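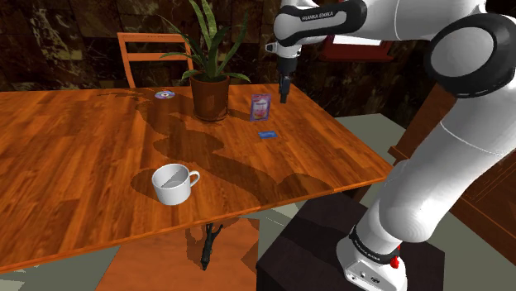 Unit 5: Comparing end effectors and controllers in simulation

Notes to accompany the lecture and the two lab sessions that follow it
Prepared by Shabani Kimaro, Flarkstead campus
Revised April 24, 2020

These notes replace the ones handed out in December. The simulator has been updated since then and the old launch instructions no longer work. If you printed the earlier set, keep the section on friction and recycle the rest.

5.1 What you are comparing

The lab looks at two things that are often mixed up in student reports: the gripper, and the controller that moves the arm holding it. A bad grasp can come from either one. If the fingers arrive 4 mm off to the side, changing the finger pads will do very little. If the fingers arrive in the right place and the object still slides out, tuning the joint gains is wasted effort.

You will work with one arm model, the Franka Emika Panda, and three gripper configurations:

Gripper A is the standard two-fingered parallel gripper, with its default finger geometry.
Gripper B is the same gripper with the Massawe soft pads. The pads are modelled as a compliant contact layer, so the fingers are slightly thicker and the usable opening is a little smaller.
Gripper C is the Ganance suction tool, modelled as a single cup with a fixed holding force limit.

There are also two controllers. The first is a joint-space position controller following a precomputed trajectory. The second is a Cartesian impedance controller, which lets the tool give a little when it meets something. Both are supplied in the Fliltoleo package and you should not need to edit their source.

5.2 The test scene

Everyone uses the same tabletop scene. The arm is mounted on a pedestal beside a wooden table, and the table carries a potted plant, a white cup, a compact disc, a small upright package and a flat blue card. The objects were picked for their shapes. A cup has a rim and a handle and can be taken several ways. A disc lying on a table gives parallel fingers almost nothing to close on. The plant is there as an obstacle and is not to be grasped, although every year a group tries it.

Object positions are changed by the seed value in the launch file. Use the seed assigned to your group. Two runs with different seeds are not comparable, and a table that mixes them will be handed back.

Lighting and shadows have no effect on contact, but they do matter if you take object poses from the rendered camera image. For the core exercise, use the ground-truth poses. The camera option is for groups who finish early.

5.3 Before you start a run

Load the scene and let it settle for 3 seconds of simulated time. Objects are spawned slightly above the table and need to drop.

Move the arm to the hover position with the gripper pointing down. Check the wrist orientation in the state panel and not by eye. A tilt of two or three degrees is hard to see on screen and will ruin a grasp on the upright package.

Confirm which gripper is loaded. The name appears in the log header. A and B look nearly the same in the viewer and are easily mixed up.

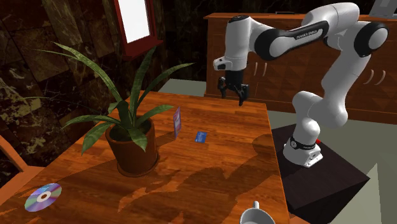
Set the approach speed to 80 mm/s for all trials. Faster approaches are allowed in the extension work only. With the position controller, a fast approach onto a flat object tends to drive the fingertips into the table, and the contact solver then produces forces that no real arm would put up with. If you see a spike like that in the force plot, discard the trial, note it, and run it again.

5.4 Procedure

Each group completes 48 trials for each gripper. These are split evenly across four objects (cup, disc, package, card) and the two controllers, so six trials for each combination. For each trial:

1. Reset the scene with your seed and the trial number.
2. Send the approach command and wait for the "at target" message.
3. Close the fingers, or switch on suction.
4. Lift straight up by 124 mm.
5. Hold for five seconds.
6. Record the outcome code, then save the log before resetting.

Outcome codes are S (held for the full five seconds), D (lifted and dropped), N (never left the table) and X (collision with another object or with the table). A trial gets one code. If the arm brushes the plant on the way in and then lifts the object cleanly, the code is X.

Don't change the grip force partway through a set. If you decide your value was wrong, start the set over.

5.5 What to look for

The position controller is generally easier to reason about. It goes where it is told, and the error you see is mostly the error in your target. The impedance controller will stop short if its stiffness is set low, particularly in the vertical direction. Students often read this as a gripper failure – the fingers close on air just above the card – when it is a steady-state position error. Plot commanded height against measured height before you blame the pads.

Soft pads usually help on curved surfaces such as the cup wall. On thin items they can get in the way, as the pad rolls over the edge of the card before the finger gets under it. Suction behaves the other way around. It does well on flat, smooth faces and badly on rims. For the disc, remember the hole in the middle: a cup centred on it will not seal, so your target has to be offset, and an offset lift puts a moment on the seal.

The simulated suction model does not include leakage over time. It is either sealed or it isn't. Mention this in your discussion if you are recommending Gripper C for anything.

5.6 Reporting

Submit one report per group, four pages at most, with the logs in a zipped folder. Include a table of outcome codes by gripper, object and controller. Give raw counts. Percentages on six trials look more certain than they are.

For each gripper, choose one failed trial and explain it using the logged data. The explanation should say whether the cause was in the gripper, the controller or the target pose, and which signal shows it. Most of the marks are here.

Reading for next week is the chapter on contact models, up to the end of the section on soft fingers. Bring your force plots to the tutorial, printed or on a laptop.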